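Club > Meetings > Minutes 2024

Pilmont Cosplay Circle -- minutes of the meeting, 9 Apr 2024

Chair: Flurina Pichler. Minutes: Zawadi Masanja.

1. The minutes of the last meeting were accepted with two corrections to spelling.

2. Masquerade in May. Flurina has received the answer from the Bedoya hall. The stage is ours for the whole evening, but the colour of the lights can not be changed. 55 members have put their names down.

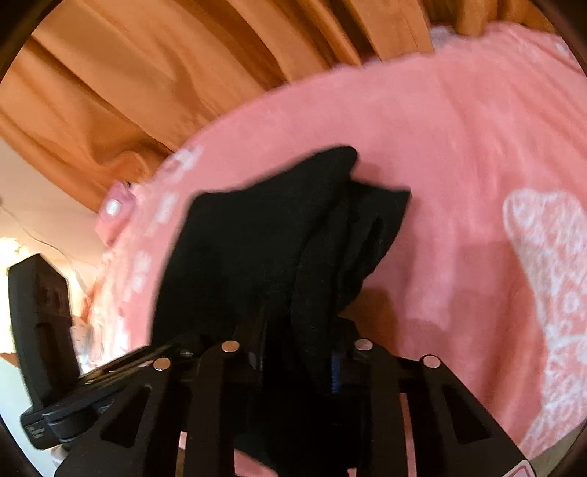
Zawadi asked if group entries may have recorded dialogue. Agreed: yes, up to 96 seconds, and the file must be sent before the rehearsal.

3. Armour and props. Metal blades stay forbidden. Foam is allowed -- also for the large Cledoteo swords, if they pass through the hall door.

4. Wig workshop. Zawadi will show how to cut a fringe on a heat-resistant wig. Members bring their own wig and comb.

5. Other matters. The repair table needs a new glue gun. Flurina will ask at Lavateck for the price.

The meeting was closed by Flurina.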